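Skip to content
Home Notebook Rigs Parts list Contact

We use cookies to remember which notebook pages you've already read. OK / Settings

Tue 6 February – Skurnthorpe bench, teleop day

Got in early and had the Nenovell arm homed before the heating came on, so the first hour was me in a coat driving the leader arm with gloves half on. I don't recommend gloves! You lose all the feel in the trigger and the follower fingers start snapping shut like a stapler. Took them off, hands like ice, driving got better straight away.

Where we stand: the basket task now has 312 demonstrations that I'd be happy to train on. The target is still 400 before anyone touches the training machine, and I'm going to be stubborn about that, as we started too soon in December and spent a week arguing over a policy that had simply not seen enough. When I sat down this morning the count was 264, so a pretty good day's driving (and my shoulder knows it).

For anybody picking this up cold, the task is reach into the basket, get hold of whatever small thing is lying in there, lift it out over the rim and put it in the tray. Sounds like nothing. It's the most annoying thing we've tried to teach so far, and I include the zipper.

The trouble with a basket is the walls. On a flat table you can come in from any angle you like and the worst that happens is a bump. In a basket you've got a slope on every side, the wrist wants to tilt, and the moment it tilts the gripper body is closer to the weave than you think it is. When I drive by remote I'm mostly watching the wrist view on the monitor, and I keep having to remind myself that the policy will have that view too, so if I can't tell what's going on from it, I shouldn't expect the policy to either. I've put a strip of tape over the bottom of my side monitor so I can't cheat by looking at the room view. Very low tech, works great.
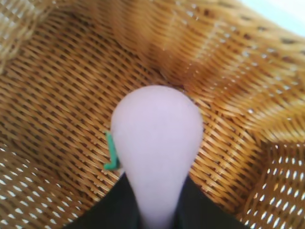

Small objects close to the finger are what I want more of in the next batch. My early demos were all the easy kind, thing in the open with plenty of space, straight down, pinch, up. Fine, but then the policy only ever learns the easy kind. The green bit beside the pink finger is much more like it – partly tucked behind the edge, so you only get some of it to steer by, and a lot of honey-colored weave going off in diagonals behind it. At least green on tan is easy on the eyes! I'd like to try something closer to the color of the wicker next, though I'll keep those in their own folder so we can leave them out if they turn out to be a mess. The approach I've settled on for tucked objects is to stop, back the finger off a little, look, roll the wrist a touch and come in again. It feels slow while you're doing it. Please don't trim the pause out afterwards. The pause is where the looking happens and I want it in the data.

On by-hand versus remote. I did a short run this morning with the arm in float mode, standing next to it and pushing the wrist around myself, just to compare. It's lovely for the reach. You get a nice round path over the rim that I never quite manage with the leader, and you can feel the basket through the arm when you touch it. It's hopeless for the last bit, though. Your own hand ends up in the wrist view half the time, and the gripper button is on the wrong side for me, so every close comes with a little jerk sideways. I tossed those. If we do want hand-guided reaches we could record the first part that way and switch to the leader for the grasp, but then the timestamps have a gap in the middle and I haven't worked out how to stitch that without the joint velocities going silly. Parking it.

Settings, so I don't have to dig for them again. Leader scaling is at half for anything inside the rim and full outside it, on the foot pedal. Grip force is down from where we had it in December. With the old value I was dragging the whole basket around whenever I caught a strand, and now the finger just slides off, most of the time. Basket is still not fixed to the table and I'd like to keep it that way, even if it's tempting to stick it down. People's baskets aren't stuck down.

Lighting. I've been leaving the blinds up and letting the weave do what it does. Where the pattern opens out the light comes straight through the holes and the exposure hunts for a moment as the wrist goes in. I locked exposure for a handful of takes to see whether it made driving nicer. It did, but the far wall washed out, so I'm back on auto for now. Worth a proper comparison once we have a policy to compare with.

Two things broke, neither badly. The pedal cable works loose if you kick it (I kick it), and the recorder dropped a take when the Wustatham drive filled up. I've cleared the drive. The take is gone, no great loss, it was a fumble. Also the episode counter on the recorder goes up even when you hit discard, so don't trust the number on the screen, go by the files in the folder.

Fumbles generally – I've changed my mind on these. I used to bin every one. Now if I miss, recover and finish cleanly, it goes in the good pile with an "r" on the end of the file name. If I miss and give up, it goes in the reject folder. Missing and trying again is exactly what I want the arm to do, and it can't learn that from a stack of perfect grabs. The only ones I'm still throwing out completely are where I recovered by looking around the tape (see above, cheating).

Next session:
 - move the basket and turn it between takes, I got lazy after lunch and left it in one spot for far too long
 - more starts from the left, nearly everything I have comes in from the right
 - ask Ó Ceallaigh for 2 spare finger pads, same shape as the ones we've got, before these go shiny
 - tie down the pedal cable
 - check whether the clock on the leader has drifted again

Anyone who wants a turn on the leader is welcome. I'd quite like some demos in there that don't drive like me, I have a habit of swinging wide on the way out and I bet the policy will pick it up. Driver initials go in the log, please, and warm up on the foam blocks first.

Left the arm parked and the brakes on. Charger for the tablet is in the second drawer now.

Contact the bench | © Skurnthorpe Workshop Notebook | Back to top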